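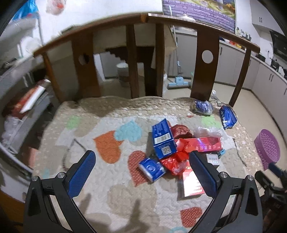 Le tas de départ, posé sur le couvre-lit à cœurs.

Trier les paquets et les boîtes de cadeaux sur un lit

Chez nous, les emballages s'accumulent depuis le mois de septembre. Une boîte qu'on garde parce qu'elle est jolie, un sachet encore à moitié plein, un ruban qui peut resservir. En janvier, le panier violet déborde et il faut s'y mettre. Je vous explique ma manière de faire, elle demande 60 minutes si on ne s'arrête pas pour goûter.

Ce qu'il faut préparer

Un lit fait, avec un couvre-lit bien tiré. Je préfère le lit à la table : les petites choses ne roulent pas par terre. Prévoyez aussi un panier, un sac pour ce qui part à la poubelle, une paire de ciseaux et un feutre.

Étape 1 – Tout sortir

Videz tout au même endroit, au milieu du lit. Il ne faut pas encore ranger. Laissez seulement un espace libre du côté de la tête de lit, où vous mettrez les sachets transparents. Ils glissent facilement et disparaissent sous le reste.

Étape 2 – Les boîtes rigides

Prenez d'abord les cartons. Le grand bleu, les boîtes rouges, tout ce qui tient debout. Ouvrez chaque boîte, même celle que vous croyez vide. J'ai retrouvé ainsi une carte de vœux qui venait d'Otstead et que j'avais cherchée longtemps. Si la boîte est vide et propre, on l'aplatit. La boîte longue avec un nœud de ruban, je la garde entière pour un prochain cadeau.
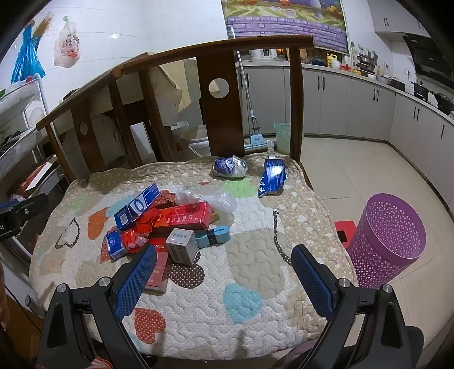

Le carton bleu en diagonale, la boîte rouge à côté et les emballages froissés autour.

Étape 3 – Les emballages souples

Lissez les papiers brillants avec la main, puis regardez dedans. Un emballage froissé n'est pas toujours un emballage vide ! Les sachets entamés se ferment avec une pince. Pour les sachets transparents, j'écris la date au feutre dans un coin : 1/15/26 cette fois, parce que mon feutre et mes habitudes viennent de l'étranger.

Étape 4 – Faire 2 groupes

À gauche, ce qui retourne à la cuisine. À droite, ce qui reste dans la chambre : rubans, petites boîtes, pinces. Je ne fais pas de troisième groupe « à voir plus tard », il devient vite le plus grand.

Étape 5 – Remplir le panier

Les boîtes plates vont au fond, contre le bord. Les sachets viennent dessus, les rubans en dernier. Secouez ensuite le couvre-lit à la fenêtre, les miettes se cachent volontiers dans les coutures.

Remarque : si un paquet est ouvert depuis plus de 90 jours et que personne n'en a voulu, je le jette.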